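The plate that wouldn't let go

I've put off writing this up because the plate survived and so did I, and it is tempting to leave it there. But I was asked on Wednesday what had gone wrong with Marty last month and gave three slightly different answers to three different people, so I'd like one version written down.

Marty is the two-arm bench at Fletutness, where I work. It does kitchen jobs: plates in and out of a dish rack, mugs on and off a mug tree, corn in and out of a wicker tray, doors and buttons and so on. The arms are on the back edge of a long table with a brown covering. I look after the bench two or three days a week and spend the rest of the time on the software that tells it what to do, which is called Kustell. Kustell is ours, so anything I say against it is partly said against myself.

The job in February was the dish rack. There are three plates in it, grey, light blue and yellow, and the left arm takes hold of one by the rim, lifts it clear, pauses, and puts it back in the same slot. We'd done over 600 of these without much trouble. A few missed grips, one plate put back in the wrong slot, and a long afternoon when the rack had been nudged and every grasp was slightly off to one side. All ordinary stuff.

The rack is light wood with slats and upright dividers, and it isn't fixed down. It was going to be. I had written "clamp rack" on the list in January and it was still on the list.
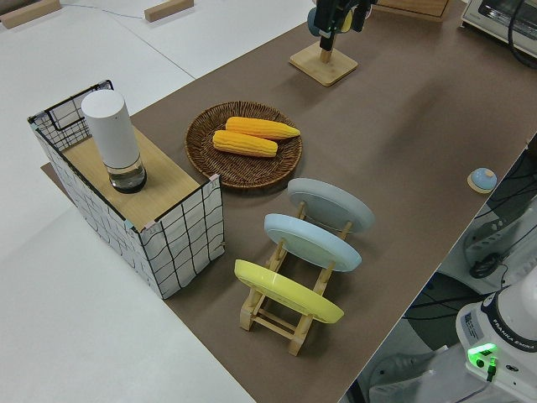 What happened

It was run 1494, a bit before four in the afternoon. The left arm went to the grey plate and closed on the rim. At more or less the same moment Kustell lost its connection to the gripper. The arm itself was still connected. The gripper has its own line and its own driver, and it was that line which went.

When a line drops, Kustell is meant to stop the job, hold everything still and put a message on the screen. It did stop the job. The arm held still. The message came up and I read it. So far this was all as designed.

I pressed reconnect. The gripper line came back after a few seconds and the message cleared. The screen showed the arm as idle and the gripper as open. I could see from where I stood that the gripper was not open, it had the plate by the rim, and I remember noticing this and thinking that the screen was behind and would catch up. Then I leaned in to straighten the mug tree, which I had knocked earlier when I was tidying the bench.

The screen didn't catch up. Kustell believed it had an idle arm with an empty gripper, part way through a stopped job, and did what it does with one of those. It sent the arm home.

The home move starts by going up and back a little, then swings across. The plate was between two dividers, so when the arm started to swing, the plate levered against the wood and took the rack with it. The rack went 10 centimetres along the table, towards my forearm. The blue plate jumped its slot and leaned on the yellow one. Then the arm hit its force limit and stopped by itself, with the grey plate still in its fingers at a nasty angle.

I had my left arm over the table the whole time. The rack touched my sleeve. I wasn't hurt and nothing broke, and from first movement to stop it can't have been more than a second and a half. I pressed the emergency stop after the arm had already stopped, which I only worked out later from the log. At the time I would have told you I'd stopped it.

Getting the plate back

We had no procedure for this. There was one for a dropped object, one for an arm in a strange position, and one for a gripper that won't close. There was nothing for a gripper that is holding something and can't be trusted to know it.

I did the following, and it worked, though I would change the order now.

I left the emergency stop in and took photos of the screen. I then took the mug tree and the corn off the table so there was nothing else to catch. A colleague came and held the plate from below with both hands, and I held the rack. Only then did I release the stop, open the gripper from the driver's own page without going through Kustell, and put the stop back in.

The bit I'd change is having somebody's hands under the plate before the arm was known to be safe. A folded towel on the table would have done. The plate might have dropped a few centimetres on to a towel, and that would have been fine. I was worried about the plate, and I think I was worried about it because everything looked calm by then.

What the log said

I spent that evening and most of the next day with the log. The cause is dull. When the gripper driver starts, or restarts, it doesn't know how wide the fingers are until it has had its first reading. Until then it gives a starting value. The starting value in our code was fully open. Whoever wrote that line had a cold start in mind, first thing in the morning, with nothing in the fingers, and for a cold start it's a fair guess. I looked up who wrote it and it was me.

The first true reading came 3 seconds after the reconnect. Kustell had already made up its mind by then. It looks at the gripper once when deciding how to go home, and it doesn't look again. If the gripper had been marked as closed it would have waited for a person to choose what to do. It was marked as open, so it went.

There were two faults, then, and either alone would have been harmless. The driver reported a guess in the same way as it reported a measurement, and Kustell moved an arm after a reconnect without being told to by anybody. The second is the one that bothers me. I had pressed a button marked reconnect. I hadn't pressed a button marked move.

I also went back through the earlier logs for dropped gripper lines. There had been a handful, all of them at moments when the fingers really were open, or when the person on the bench had quit the job completely before reconnecting. So it had been waiting there since we moved Marty over from the old bench at Clendholm. That was last summer.

We never did find a good reason for the line dropping. I swapped the cable, which had a kink near the plug, and it hasn't dropped since. I don't count that as proof.

What we changed

The driver now says "unknown" until it has a reading. That was one line, plus a whole morning finding all the places which expected a number and fell over when they got a word.

Kustell no longer homes after a reconnect. It sits and shows a page with the two grippers on it, and you have to say for each whether it is holding something. If your answer doesn't agree with the reading it won't go on. People have complained that this is slow. It takes a few seconds and I don't intend to change it.

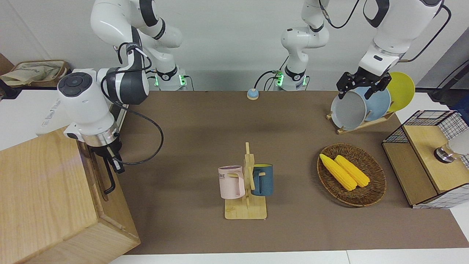
The home move itself has been altered too. With anything in the fingers, or anything unknown, the arm goes straight up until it is well above the rack, and only then across. I tested this with the line pulled out on purpose, at the worst moment I could find, with the fingers shut on the grey plate. I did it at the slowest speed, from the far side of the room, with the stop in my hand. It waited as it should. I answered wrongly on purpose and it refused. I answered rightly and it lifted the plate clear of the dividers and stayed there. I did the same for the other two plates, then for a mug on the tree, which is harder, as straight up isn't always the way off a peg. For mugs it now won't move at all and you open the fingers by hand from the driver page.

The rack is still not clamped. We talked about it and decided a rack that slides is kinder than one that doesn't if the arm ever pulls the wrong way again. There's a strip of tape along its feet now so that you can see if it has moved. I have crossed "clamp rack" off the list and written the reason next to it.

The other change is to how I work, and it's a bit embarrassing to have to write it. Hands stay off the table unless the stop is in. That has been the rule since the first day and it's on the card by the door. I would have told a visitor off for breaking it. I broke it because the job was stopped and the screen said idle, and I took stopped and idle to mean the same as switched off. I've since asked the others and two of them admitted they do it as well, mostly to straighten things between runs.

So we've made straightening part of the run. At the end of each one Kustell asks for the stop to be pressed, and it won't offer the next run until it has seen the stop go in and come out again. It adds a little to every cycle, and over a full day we get fewer runs than we did in January.

Still to do: the right arm's gripper uses an older copy of the same driver and I have patched it by hand, which means it'll be undone the next time somebody updates that machine. I need to merge the two properly. I also want to know what happens if both lines drop together. I've a slot on the bench for that next week, towel ready.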